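Sesodura Comics Answers Its Critics Ahead of Grusura #5

4 comments | 9 shares

Sesodura Comics will release Grusura #5 in January, closing a storyline that plenty of readers had written off. The publisher isn't going to pretend the last issue landed. Sales held, but the mailbag did not.

Writer Fasil Lemma has been promised a "game-changing finale" by enough other publishers to distrust the phrase. "Every event book says nothing will be the same," he said. "Then it's all the same by spring. I'd settle for an ending that makes sense."

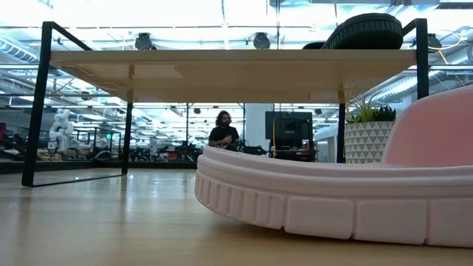 Tabletop with black metal legs.

The new issue returns to the Cernel, the drowned harbour city where Captain Sandhu lost her crew. Whether she deserves another go at the throne is a question the book leaves open – and some of us in the office think she doesn't. Artist Razia Dhanial has redrawn the city from scratch, with colours by Benjie Cruzado.

A hardcover will follow, limited to 200 signed copies. Editor Kelly Fagundes was doubtful about that too. "Limited editions are mostly a way to charge more for cardboard," she said. "We've put the full script in the back, so at least there's something to read."

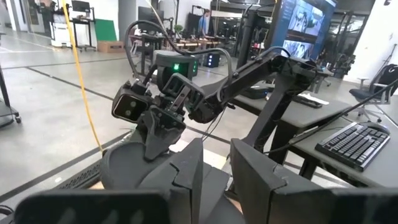 Ordering

Comic shops can order through their usual distributor. Review copies are available from Lakmal Sikder at Sesodura, and unfavourable reviews are welcome.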